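# How a Robot Arm Learns to Pick Things Up

The robot club at Hukton Elementary in Jidilville meets in the library after school. There are two teams. This spring both teams are working on the same job, getting a robot arm to pick up small metal parts from a kitchen counter.

The kitchen and the arm are inside a computer program called Tristo. A program like this is called a simulator. It draws a make-believe room and follows rules that copy the way things move in a real one. If the arm lets go of a part in midair, the part falls. If the arm bumps a bottle, the bottle can tip over. When something goes wrong, the team presses Reset and everything goes back to where it started.

## What is a gripper?

The gripper is the robot's hand. You have four fingers and a thumb on each hand, and you can bend them in many ways. The gripper the club uses has two fingers. They slide toward each other to close and slide apart to open, and that is all they do.

Two fingers are enough for many jobs. Try it yourself with your thumb and pointer finger. You can pick up a pencil, a coin or a grape. Now try to pick up a basketball that way. The ball is too wide for your fingers to reach around. A gripper has the same problem with anything wider than the space between its fingers.

The robot also has a camera near its hand. The camera lets the team see the parts from the gripper's side, which helps them line up the fingers.

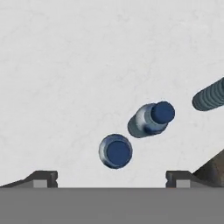 *The gripper's two fingers, with a blue-topped round part, a stepped peg and the end of a threaded rod.*

Each kind of part needs its own plan. A short, round part with a flat top can be held by its sides. It doesn't matter which way the gripper is turned, as a circle is the same width all the way around.

A peg lying on its side is different. It is longer one way than the other. If the fingers come in at the two ends, they may not open wide enough. If they come in across the middle, they have less to reach around. So the gripper has to turn until its fingers are on either side of the peg. The club calls this "matching the slant."

A stepped peg has a wide section and a narrow section. The team has to pick one to hold. Salim Kariuki, who is in fourth grade, tried the narrow section first. The wide end was heavier in the simulator, and it swung down when the arm lifted. On his next turn he moved the gripper over to the wide section.

A threaded rod has ridges that wind around it like the stripe on a candy cane. The ridges are called threads. They are what let a screw hold on when you twist it into something.

## Joints and links

A robot arm is made of stiff pieces and places that turn. The stiff pieces are called **links**. The places that turn are called **joints**. Your own arm is built in a similar way. The bone between your shoulder and your elbow is like a link, and your elbow is like a joint.

The bottom of the arm is the **base**. The base stays put. To reach something far away, the arm straightens out. To reach something close, it folds up.
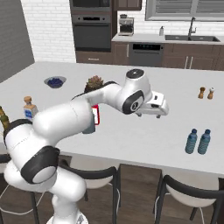 Robot Club Reader | Issue 198 | Page 2

Look for the joint with the thick black band. It works like an elbow. Past it, a long link goes up and over the counter to the wrist, and the white gripper is on the other side of the wrist. You can also find the bowl of dark blue berries behind the arm, and two blue water bottles near the right side of the counter.

Those things matter to the robot too. They are called **obstacles** when they are in the way. The arm's fingers might be in just the right place while its elbow is about to knock over a bottle. A person reaching across a dinner table has to think about sleeves for the same reason.

## Telling the arm what to do

A robot needs its instructions in small steps. The club began in February by writing steps on paper, before anyone opened the program. Annapurna Reddy's first list had two steps:

1. Go to the part.
2. Pick it up.

Her teammate Krishnamoorthy Thampi played the robot. He walked to the table with his hand closed and stood there. The list had never told him to open his hand. They wrote it again:

1. Open the gripper.
2. Move above the part.
3. Turn the gripper to match the slant.
4. Move straight down.
5. Close the gripper.
6. Move straight up.

Step 4 is the one that takes the most practice. The arm has to know how far down to go. If it stops too high, the fingers close on air. If it goes too low, the fingertips hit the counter. The program measures this in millimeters. A millimeter is the width of the smallest space between lines on most rulers.

Step 5 has a number too. It tells the gripper how hard to squeeze. With a weak squeeze, the part can slip out on the way up.

## Keeping track

Each time a team runs its steps, that is one **trial**. Someone on the team writes down what happened. By the middle of the project the club had run around 400 trials. Here is part of a page from the notebook, with the date at the top.

> Mon 9 May
> Round part. Held it. Went up fine.
> Round part again. Fingers were off to one side and pushed it.
> Peg. Forgot to turn. Bumped the end.
> Peg. Turned first. Got it, then it slipped.
> Squeeze was set too low. Changed it to 47.

Divya Sundaram, the teacher who runs the club, asks the teams to change one thing at a time. Suppose you change the height, the turn and the squeeze all at once, and then the arm picks up the peg. You won't know which change helped.

## Try it at home

You need a friend, a scarf, a spoon and a coin.

Put the spoon and the coin on a table. Tie the scarf over your eyes. You are the robot, and you may use just your thumb and one finger. Your friend gives the instructions. The words allowed are *left, right, forward, back, up, down, turn, open, close* and *stop*.

Start with the coin. Then try the spoon, and see how many times your friend has to say "turn." Trade places when you are done.

## Words to know

**Base:** the bottom of a robot arm, where it is attached.

**Gripper:** a robot's hand.

**Joint:** a place where the arm turns or bends.

**Link:** a stiff piece between two joints.

**Obstacle:** something in the way.

**Simulator:** a program that copies how things move in the real world.

**Trial:** one try, written down.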